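Table basse

Une table basse est un meuble composé d'un plateau horizontal porté par un piètement court, destiné à être placé devant ou entre des sièges de salon. Sa hauteur la distingue de la table de salle à manger et du guéridon : le plateau se situe en général au niveau de l'assise du canapé ou légèrement au-dessous. Elle sert à poser des boissons, des livres, des revues ou des objets décoratifs.

Terminologie

Le terme recouvre des meubles de proportions assez diverses. On parle de table de salon lorsque l'usage prime sur la hauteur, de table gigogne lorsque plusieurs éléments de taille décroissante s'emboîtent les uns sous les autres, et de bout de canapé pour un petit modèle placé contre l'accoudoir. Ce dernier est souvent plus haut, afin que le plateau reste accessible depuis la position assise. Les catalogues de vente ne respectent pas toujours ces distinctions.

Histoire

L'usage de tables de faible hauteur est ancien dans les régions où l'on s'assied au sol, notamment en Asie orientale et au Proche-Orient. En Europe, le meuble placé au centre du salon reste longtemps une table de hauteur ordinaire, que l'on déplace selon les besoins du service. La table basse au sens actuel se répand avec l'abaissement des sièges et la généralisation du canapé dans les intérieurs domestiques, au cours du XXe siècle.

Dans son étude du mobilier de salon, Ewurabena Quaye rattache cette évolution à la disparition progressive du service à thé debout et à la réduction de la surface des pièces de réception. Elle s'appuie sur le dépouillement de 337 notices de vente et relève que la mention « basse » y précède souvent toute indication de dimension – signe que le mot désignait déjà un type et pas seulement une mesure.

Dimensions

La hauteur courante d'un plateau est de 40 cm. Pour un canapé à assise profonde, une valeur inférieure est parfois retenue. La longueur dépend de celle du siège principal ; les manuels d'aménagement recommandent habituellement de ne pas dépasser les deux tiers de celui-ci. Un plateau carré de 100 cm de côté convient à une disposition en angle, mais son centre devient difficile à atteindre depuis un siège éloigné.

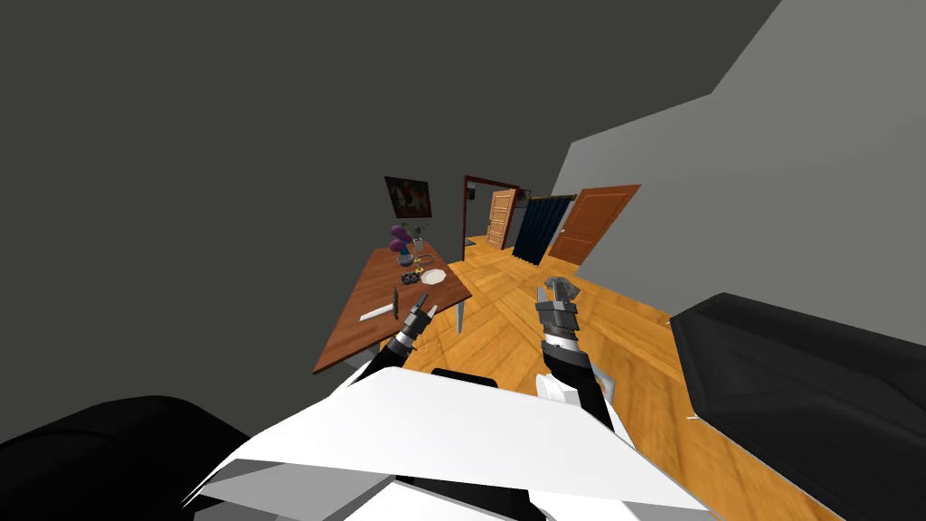
L'espace laissé entre le bord du plateau et le siège doit permettre le passage des jambes sans obliger l'occupant à se pencher fortement pour saisir un objet. Du côté opposé, la distance est fixée par la circulation dans la pièce. Les angles arrondis sont préférés dans les passages étroits.

Matériaux et construction

Le bois massif demeure répandu, en particulier le chêne, le noyer et le hêtre. Le plateau est alors formé de lames collées chant contre chant. Comme le bois varie en largeur selon l'humidité de l'air, la fixation au piètement doit autoriser un léger jeu : taquets glissés dans une rainure, équerres à trou oblong ou vis logées dans un perçage élargi. Un plateau bloqué sur toute sa largeur risque de se fendre ou de se cintrer.

Les panneaux plaqués présentent une meilleure stabilité dimensionnelle, mais supportent mal les ponçages répétés. Le verre trempé, lorsqu'il est employé, atteint fréquemment 8 mm d'épaisseur ; la valeur admissible dépend de la portée entre appuis. La pierre et le métal imposent de vérifier la résistance du piètement et du sol.

Variantes

Le modèle à plateau relevable comporte un mécanisme à ressorts ou à vérins qui amène la surface à hauteur de repas. La série Tridatura, du fabricant Coltevano, associe ce dispositif à un coffre fermé. La table Amoah, éditée par Custinley, repose sur trois pieds obliques assemblés à tenon et mortaise – solution qui évite tout boitement sur un sol irrégulier, au prix d'une moindre résistance au basculement lorsque la charge est appliquée au bord.

Entretien

Les finitions huilées demandent une nouvelle application périodique, après dépoussiérage et ponçage fin dans le sens du fil. Les vernis se nettoient avec un chiffon à peine humide. Les auréoles blanches laissées par les récipients chauds affectent le plus souvent la seule couche de finition ; les taches sombres indiquent une pénétration de l'eau dans le bois et nécessitent un traitement plus profond.

Voir aussi

Bout de canapé
Guéridon
Table gigogne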